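Tag detection, part two

5 min read

I said in October that I would write up the fiducial work for our robotics club, and then I didn't, so this post covers a few months at once. If you are in the Toreck challenge too, some of it may save you an evening.

The task in our division is simple to state. The robot finds a tagged part on the table, reads the tag, works out where the part is, and moves the gripper to it without knocking anything over. Points come off for every touch before the grasp. Our team is called Sunance and we are six students, three of us new this year. I do most of the vision code and some of the wiring.

Where we started

Our first version used one camera looking down at the whole table. It found tags fine, but the position it gave was too loose for the grasp. We would come in to the side of the part and push it. So in the winter we moved to a small camera at the wrist and wrote a second detection step that runs when the arm is already close.

The close step is a different problem. The part takes up a lot of the view and the tag ends up low in it. If the arm comes in too high or tilted the wrong way, the bottom of the tag is gone and the detector returns nothing. It needs all four corners. Half a tag is the same as no tag.

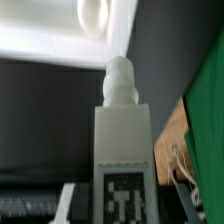 Our test piece is the tall white block with the milky rounded cap on top. The tag is on the front face, and from this position only the upper part of it shows, a bit blurred. A person can see right away that it is a tag. Our code can't do anything with it. I kept a folder of views like this one and used them to check that the program reports "no tag" and does not guess, as an earlier build sometimes did.

What we changed

1. The stop point. We moved the place where the arm pauses for the close look further back from the part. The tag gets smaller but the whole thing fits.

2. The exposure. Auto exposure was reacting to bright white surfaces behind the part and changing from one look to the next. We fixed it by hand and left it there. Light from overhead is still our biggest headache, and the gym will be different from our room.

3. The retry. If no tag is found, the arm now backs off, tilts down a little and looks again. It gets two retries. After that it returns to the start pose, which costs time but no touch points.

4. The logging. Every look saves the picture and the joint angles together. We should have done this first. I spent two evenings trying to match pictures to poses by file time and I don't recommend it.

Results so far

I ran 220 approaches with the old stop point and 220 with the new one, same part and same set of start poses. With the old one, the first look found the tag 126 times. With the new one there were only 74 that needed a retry, which leaves 146 good first looks. That is better but still not where I want it. I haven't broken the misses down by cause yet.

The rounded cap is the other open question. It is shiny and narrower than the block, and the depth estimate around it is poor. For now we ignore it and plan the grasp from the tag pose and the known block size.

Next up

The practice round is 12th March. Before then I want to redo the camera calibration and clean up the retry code, which has a pause in it that I put in for debugging and forgot. One of the newer members is rewriting the grasp planner, and I need to give her a stable pose output to work with. I'll post the calibration numbers when I have them.

Contact | © Prodau Notes | Back to top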